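3.2 Fuel moisture sampling

Jul 23, 2020
Torben Fröhlich and Jocelyn Mercado

Print | E-mail 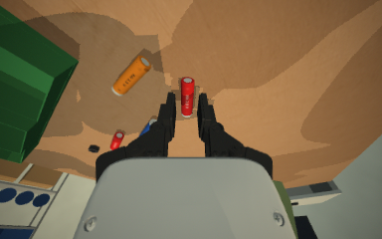
Live and dead fuels were collected at 40 plots within the Tinwood burn unit, which covers 2,668 acres of mixed conifer. Each sample was weighed in the field, oven-dried and weighed again. Plots on south slopes were visited twice — once before ignition and once in August of the prior year.

Figure 3. Simulated gripper and upright red battery on a wooden tabletop.

Of the 364 samples taken, those from the duff layer varied most between plots. Slope and canopy cover were entered as fixed effects in the model.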